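Chapter 10
Friction and Grip

Shivam Bhatt runs a small hardware store in Bilari. One January morning a customer came in to complain about a wooden ladder. It had stood against the same wall for years without trouble, and then its feet slid out on a newly sealed floor. Neither the ladder nor the customer had changed. The floor had.

Friction is the force that resists sliding between two surfaces in contact. You depend on it every time you walk, write with a pencil, or turn a doorknob. In Chapter 9 we treated most surfaces as perfectly smooth so that we could study motion in its simplest form. In this chapter we put friction back in.

We will deal with two kinds. Static friction acts between surfaces that are not sliding past each other. It can take any value from zero up to a maximum, depending on how hard the object is being pushed. Kinetic friction acts once sliding has begun, and for most pairs of dry surfaces it is smaller than the maximum static friction. You have felt the difference if you have ever pushed a heavy dresser across a room - the hardest part is getting it started.

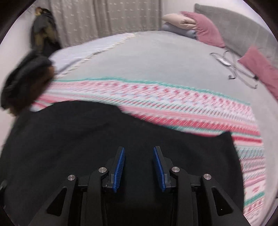
The size of the friction force depends on two things: the materials that are touching and how hard they are pressed together. The second of these is called the normal force. For a box resting on a level floor with nothing else pushing on it, the normal force equals the weight of the box. A box that weighs 342 newtons presses on the floor with a force of 342 newtons, and the floor presses back by the same amount.

When you hold a book between your palms, the normal force comes from your hands and has nothing to do with the pull of gravity. Squeeze harder and the maximum friction goes up. Relax, and at some point the book slips.

Section 10.1 introduces the coefficient of friction and explains how to measure it with a spring scale. Section 10.2 covers objects on a slope, beginning with a crate on a ramp set at 30 degrees. Section 10.3 returns to the ladder in Bilari.

Before you begin, review free-body diagrams in Chapter 9.

Key terms: static friction, kinetic friction, normal force, coefficient of friction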